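Chapter 7
Twill Weaves and the Behavior of Denim

7.1 Introduction

Chapter 6 dealt with plain weave, in which each filling yarn passes over one warp yarn and under the next. Twill is the second of the basic weaves. In a twill, the yarns pass over or under two or more yarns at a time, and each row is shifted by one yarn from the row before it. The shift produces a diagonal line on the surface of the cloth, called the twill line or wale.

This chapter covers the notation used for twills, the effect of yarn float on strength and drape, and the dyeing and finishing of denim, the most widely worn twill. Students should be able to draw a point diagram (Section 6.3) before continuing.

7.2 Terms

Float: the length of yarn that lies on the surface between two points where it goes under.
Warp-faced twill: a twill in which more warp than filling shows on the face.
Right-hand twill: a twill whose line rises from lower left to upper right when the cloth is held with the warp vertical.
Left-hand twill: the reverse of the above.
Skew: a condition in which the filling no longer lies square to the warp.

Twills are written as a pair of numbers. The first gives the number of filling yarns the warp passes over, and the second gives the number it passes under. A 3/1 twill therefore has a warp yarn over three and under one. It repeats on four yarns in each direction. Most denim of medium and heavy weight is a 3/1 twill. Lighter denim for shirts is often 2/1.

7.3 Color on Face and Back

In ordinary denim the warp is dyed and the filling is left undyed. Because a 3/1 twill places three parts of warp on the face for each part of filling, the face is dark and the back is pale. Indigo is applied to the warp by repeated dipping, with exposure to air between dips. The dye stays near the outside of the yarn, a condition known as ring dyeing. When the surface is rubbed away, the white core shows. Fading at the knees, pocket edges and seams follows from this and is not a fault in the dye.

7.4 Bending and Drape

Drape is the way a cloth hangs or folds under its own weight. It depends on yarn size, yarn count, weave and finish. Longer floats leave yarns more freedom to slide over one another, so a twill bends more easily than a plain weave made from the same yarns at the same count. Denim is nevertheless a stiff cloth, as its yarns are coarse and closely packed. It forms thick, rounded folds, while a light bedding fabric forms small, sharp ones.
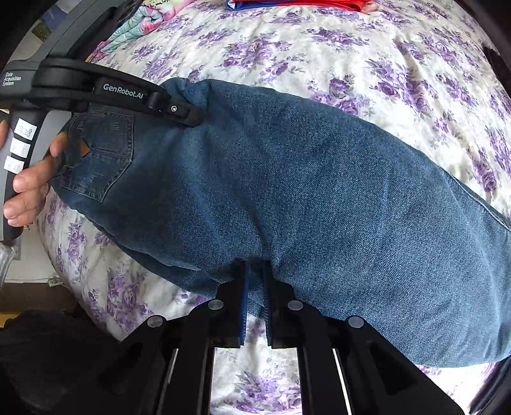
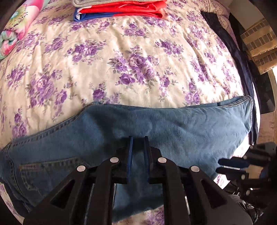

Blue denim jeans on floral bedding.

Why does denim feel stiffer than bed sheeting, if twill bends more easily than plain weave?

The comparison between weaves holds only when the yarns and the count are the same. Denim yarns are much coarser than sheeting yarns, and bending stiffness rises quickly with yarn diameter. The gain from the longer float is small beside this effect.

Bending length is measured by sliding a strip of cloth over a level edge until the free end drops to a fixed angle. Strips are cut in both the warp and the filling direction. Results for the two directions are reported separately, since they may differ widely in a warp-faced cloth.

7.5 Skew and Leg Twist

A twill line pulls the cloth out of square when it is first washed. In a right-hand twill the movement is in one direction, and in a left-hand twill it is in the other. If the cloth is cut before this movement has taken place, the side seam of a trouser leg will turn toward the front after washing. Mills correct the problem by skewing the cloth on purpose during finishing, so that little movement remains.

The worked problems at the end of the chapter use two cloths. Rollstead 1473 is a 3/1 right-hand twill that has been skewed and preshrunk. Rakwood 3326 has the same weave and yarns but is sold as it leaves the loom. Specimens of each are cut to a length of 133 mm. The Dizon method of marking, set out in Appendix C, is used for all measurements of skew.

7.6 Notation for Broken and Reversed Twills

If the direction of the shift is changed at set points, the diagonal no longer runs across the full width of the cloth. A herringbone results when the direction reverses after a fixed number of warp yarns.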